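Small Channels and Regular Viewers
Student project report, Media and Communication
21 March 2020

Our group looked at how small video channels keep their viewers once the first burst of interest has passed. We picked 4 channels with fewer than 3,000 subscribers each: Brelley, Festance, Jelínek and Deneo. All of them post product and homewares videos in English.

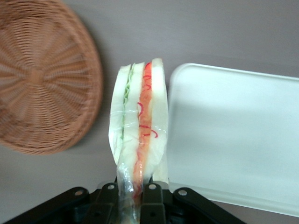
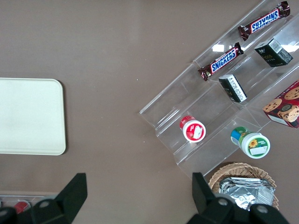

Woven tray (first picture); cream-white tray and clear tiered stand (second picture).

Method

We watched 46 videos posted up to the end of January and entered each one in a shared spreadsheet. The columns were length, title style, time of posting and number of comments. Two of us coded every video separately and we compared the results afterwards. Where we disagreed, we watched the video again together.

Results

Brelley and Deneo posted on a fixed schedule and had the steadiest view counts. Festance posted in bunches, with long gaps between, and its views dropped after every gap. Jelínek had the fewest uploads but the most comments per video. The channel owner answered most of them, usually within a day.

Titles mattered less than we expected. Question titles did slightly better on Festance and made no difference on the other channels. Longer videos did not lose views, although we could not see how much of each video people watched.

Limits

The sample is small and we had no access to the channels' own analytics. Some 2 weeks of comments on Deneo were missing when we went back to check, so its comment totals are probably too low. We would also have liked to include a channel with a larger following for comparison.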